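Jan 29, 2020
Wrapper bench, Nedden building

Picked up the paper cone job again this morning after letting it sit since October, which is longer than I meant to leave it. The Poteo brief is still pinned over the bench, and I read it through twice with my coffee before touching anything. They want a sleeve for their small waffle cones that a person can roll by hand, that stays closed in a chest freezer, and that a child can open without a grown-up having to step in. I had remembered the first two and clean forgotten the third, so it was a good thing I looked.

Cleared the left half of the bench, wiped it down, and found the bone folder I have been blaming everyone for taking. It was under the blotter. Apologies to the whole floor.

Started with the shop-bought cones, because I wanted to see how other people deal with the overlap before going back to our own sheets. I do love this part of the work, I could spend a week on it. You think of a cone wrapper as one plain shape and then you start looking at where the paper goes, how the spiral runs, which edge ends up on top, and how the top gets closed off, and there is a whole afternoon gone. The tartan one is my favorite of the lot and I'd like us all to have a proper look at it before anyone decides we need glue.

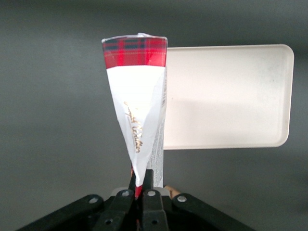
Tartan-top cone, upright, wrapper still on. Overlaps run down from upper left to lower right.

What I like is how the color has been shared out. All the busy printing is up in the band at the top, the red plaid with the navy and green lines, and then the body goes to plain glossy white with gold script over it. The white is where the folding happens, and it can crease and wander as much as it pleases without making a mess of a pattern. Our own October proof had the stripe going all the way down, and every sheet that was rolled a hair off looked crooked from across the room. Then a little red comes back at the very tip, so the two ends answer each other. I want to try that with the Poteo green.

The script is the weak point, I think. It goes on the diagonal and the folds take bites out of it, so from the front you get pretty loops and no word you could read. For a cone that is sold by its looks that may be fine, but Poteo were firm about their name being legible, so on ours it had better go in the band, where the paper lies flatter. The small print sits in its own narrow strip down the right side, slightly grayer than the rest, and that seems a sensible place to put ours too.

The rim is flat and a bit crumpled, with a sliver of white showing over the tartan. I have written "foil or paper?" in the margin and will leave it as a question until I take one apart. It matters for us, because the Jedorthorpe mill only quotes on the paper and we would have to go somewhere else for a foil liner.

After lunch I cut 14 blanks from the Adeleke stock, the glossy side out, with a radius of 290 mm to begin with. That was much too generous and gave me something closer to a party hat, so I trimmed the rest down bit by bit until they sat nicely over the wooden form. Of the 14, three split at the point when I gave the last twist. All three had the grain running across the tip. I should have checked the grain before cutting – I say this in every notebook I have ever kept – but at least the splits were so alike that I trust the reason. The others held, and two of them held very well indeed, with a good tight tail that didn't spring back when I let go.

I then tried the opening test on the better ones, pulling from the band with thumb and finger. With the overlap finishing at the front it peels away in a ribbon and feels lovely. With the overlap finishing at the back you end up picking at it with a fingernail, and I gave up and tore it. Front it is, then, even if it costs us a bit of the printed area.

Left in the freezer overnight: four sleeves rolled on the form, top shelf, in the tray marked 41. Please don't move them, and please don't put lunch on them. The cones I bought for comparison are on the shelf underneath.

For tomorrow:
Recut with the grain running down to the tip, same stock.
Mock up the band with the Poteo name in it, plain white below, green at the point.
Open up a tartan rim and settle the foil question.
Ask Jedorthorpe whether the glossy sheet comes in a lighter weight.
Sharpen the long knife, it is dragging.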